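I keep a list of chores I'd hand over to a machine tomorrow, and painting a room is near the top. So when the Rostar Plison planner came up at $255 for a one-year license, I bought it. You load a room, pick a two-finger gripper arm, and the software works out how the arm would wash, patch or roll the walls. The arm is extra. A lot extra.

**Setup.** Fine. It took me an evening, most of it spent on the license key. The manual is 378 pages long and the index is useless.

**Wall washing.** I gave it a plain room with one wall to wipe. The planner came back with 510 separate moves. I can do that wall with a bucket and a sponge before the kettle boils, and I don't need a floor plan first.

**Painting.** Worse. It has no idea what a drip is. Cutting in along the ceiling is the part people pay painters for, and the planner treats it as a straight line on a drawing. My ceilings in Divetport have not been straight since the house was built.

The gripper view is the best thing in the package, and it does give you a feel for how much wall there is and how little hand.
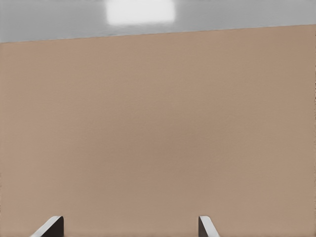
*Gripper view in the simulator: open fingers, bare tan wall, ceiling light on.*

The Jabłońska add-on promises furniture and clutter, which I'd want before trusting any of it in a real house. I haven't bought it.

2 stars out of 5. One is for the gripper view, the other for the refund policy. I'm keeping my roller.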